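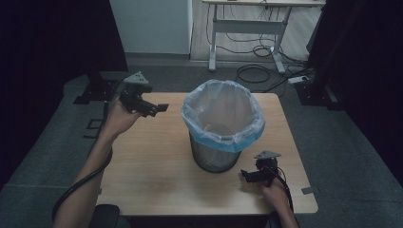

Reginald Quintanilla writes that his saved searches on Drelbridge kept returning homes already under offer, and asks whether the alert can be limited to active listings only. It can. The setting is in section 7.2, step 4, and it has to be made separately for each saved search.

7 Saved searches and listing alerts

7.1 Before you start

You need a registered account with a confirmed email address. Searches made while signed out are kept until the browser is closed and cannot be turned into alerts.

An account can hold 219 saved searches. Agents on a Zernby office licence can hold 500.

7.2 Setting up an alert

1. Sign in and open Search from the top menu.
2. Enter a town, postcode or school catchment. To search several areas together, separate them with a comma.
3. Set the price range, number of bedrooms and property type. Leave a field blank to include everything.
4. Under Status, clear the boxes marked Under offer and Sold subject to contract. Leave Active ticked.
5. Press Show results and check that the list is what you expect. A search with no results can still be saved.
6. Press Save this search and type a name. Names may not contain a slash.
7. Choose how often the alert is sent: at once, daily or weekly.

Note: Daily alerts go out at 7 in the morning. A listing added after that time appears in the next day's message.

Note: The status boxes return to their default, all ticked, each time a new search is begun. Editing a saved search keeps the boxes as they were.

7.3 Changing the search area on the map

1. Open the saved search and press Map.
2. Press Draw area, then click at each corner of the area. At least 3 corners are needed.
3. Double-click to close the shape.
4. Press Update search.

A drawn area replaces the town or postcode entered earlier — the two are not combined. To go back to the named area, press Clear shape before updating.

Caution: Clearing the shape cannot be undone. Copy the search under a second name first if the shape may be wanted again.

7.4 Listings supplied by other agents

Listings from Prieto and Dreris are passed to Drelbridge by overnight feed. Their status may lag behind the agent's own site by one working day, so an alert set to Active can still include a home that went under offer the previous afternoon. Contact the agent named on the listing before arranging a viewing.

Homes sold by auction carry the status Active until the day of sale. To leave them out, clear Auction under Property type.

7.5 Stopping an alert

1. Open My account, then Saved searches.
2. Set the switch beside the search to Off.

The search itself is kept. To remove it as well, press Delete and confirm.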